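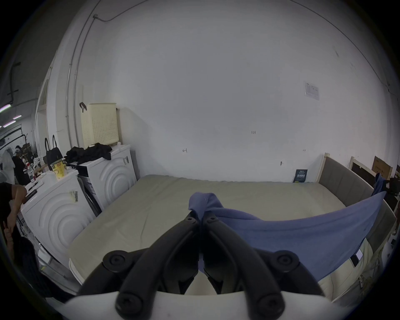

The bedding library at Giannakopoulos Hall opens for the new term on September 27, 2023, and I went up to the second floor to see how the beds were coming along. If you've never used it, you sign out a set of sheets and a blanket for six dollars, keep it until February, and bring it back washed (please, washed!). The first bed I looked at had its big beige mattress still bare on one side, with a dusty blue sheet of cloth going over the right half, wrinkles and all, and I thought it looked very nice next to the gray upholstered frame. I want that blue for my own room now.

There are 35 sets on the shelves this year, most of them from Zendov, the linen shop on the corner, which closed its upstairs showroom over the summer and let us have what was left. Twin and full sizes only, I'm afraid. Anyone with a bigger bed at home should ask at Zorkier, where they still have a few queen sets put aside at a good price.

Pickup is at the downstairs desk, two in the afternoon until closing, and the limit is two sets per household. Bring something with your address on it, and a big bag if you have one, as the blankets are bulkier than they look on the shelf. I carried mine home in my arms last year and dropped a pillowcase on the Jetasik bus, never to be seen again. If you found it, it's green and I'd still like it back.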